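Flimik Ribbed Crew Sock, Terry Foot
Reading time: 5 minutes

The Flimik is a mid-weight crew sock sold by Dallbridge for everyday and work use. It has a ribbed leg, a shaped heel and a terry-lined foot. It is supplied in pairs or in trade boxes of 12 pairs, in single colours or mixed. This page covers construction, sizing, laundering and sorting. Prices are on the separate trade list.

Construction

The leg is knitted in a fine vertical rib from the cuff to the top of the heel. The rib provides most of the hold. There is a light elastic yarn in the cuff itself and none in the rest of the leg, so the sock grips at the top and sits without pressure below it.

The foot is knitted with loops on the inner face at the sole, heel and toe. The instep is left in rib without loops, which keeps the bulk down under a laced shoe. Some of the loop texture can be felt through to the outer face at the toe. This is normal and does not mean that the sock is inside out.

The heel is turned on the machine, with a diagonal join on each side where the direction of the knit changes. It forms a deep pocket and will hang as a rounded lobe when the sock is laid flat. The toe is closed with a linked seam. Earlier Flimik socks had an overlocked toe, and a small number of these may still be in circulation in mixed stock. The overlocked toe has a raised ridge on the inside. The linked toe has none.

Composition

Cotton is the main fibre, with polyamide for wear and a small amount of elastane in the cuff. The exact percentages are printed on the band and differ slightly between colours, as the dyed yarns come from two spinners. The white yarn is undyed and optically brightened.

Sizing

Three sizes are made: small, medium and large. The size is knitted into the sole on all colours except white, where it appears only on the paper band. Customers who launder white pairs in bulk should keep the sizes in separate net bags, as a medium and a large are difficult to tell apart after the first few washes.

If the wearer falls between two sizes, take the smaller. The leg will stretch to suit. The heel pocket will not stay in place if the foot is too long.

Colours

Green, blue and white are held in stock at Biddale all year. Grey is knitted to order, with a minimum of 400 pairs. Contrast stripes may be added at the leg on orders of the same minimum. Stripe colours are chosen from the Mikuš yarn card, a copy of which is sent on request.

Shade may vary between dye lots. The lot number is on the end label of the trade box. Pairs are always made up from one lot, but two boxes ordered in different months may not match. State the lot number when reordering if this matters.

Washing

Wash at 40 degrees with like colours. Turn the sock inside out if the loops are heavily soiled. Do not use fabric softener, which coats the loops and reduces absorbency. Do not bleach the green or the blue. Wash the green separately for the first two washes.

Tumble dry on low, or hang by the toe. Hanging by the cuff stretches the elastic while it is carrying the weight of the water. Expect some shrinkage in length at the first wash. The sizes allow for it.

The terry foot takes longer to dry than the leg. Check the toe before putting the socks away.

Sorting and pairing

Spread the dry socks in one layer on a plain, light-coloured table. Separate by colour first, then check the size mark on the sole. Pull each sock straight from the toe, holding the leg with the other hand, until the heel lies to one side and the rib is no longer twisted. Lay the second sock on the first with both heels the same way.

Fold once at the ankle and once more towards the cuff. Folding is preferred to turning one cuff over the other, which puts the elastic of the outer cuff under tension for as long as the pair is in the drawer. For trade customers returning socks to issue stock, paper bands are available in packs of 80.

Socks for sorting: green, blue and white.
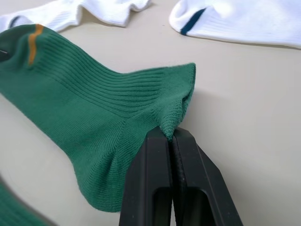
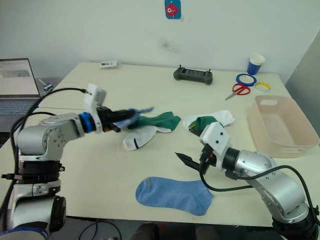 Packing and storage

Trade boxes are plain board with a lift-off lid. The pairs are laid flat in two layers, cuffs alternating, and the box may be stacked four high on a dry shelf. Keep the lid on. The white yarn will yellow if it is left in direct light, and the cuff elastic deteriorates near a heater or hot pipe.

Single pairs are supplied on a paper band without a plastic hook. Hooks can be fitted at Biddale for shop display and must be requested with the order.

Returns

Unworn pairs may be returned with the band in place. Opened trade boxes are accepted if all 12 pairs are present and from the lot on the label. Socks knitted to order, including any with added stripes, cannot be returned unless faulty. For a fault in the knit, send the pair, washed, with the lot number.

This site uses cookies to remember your basket. Accept all | Manage settings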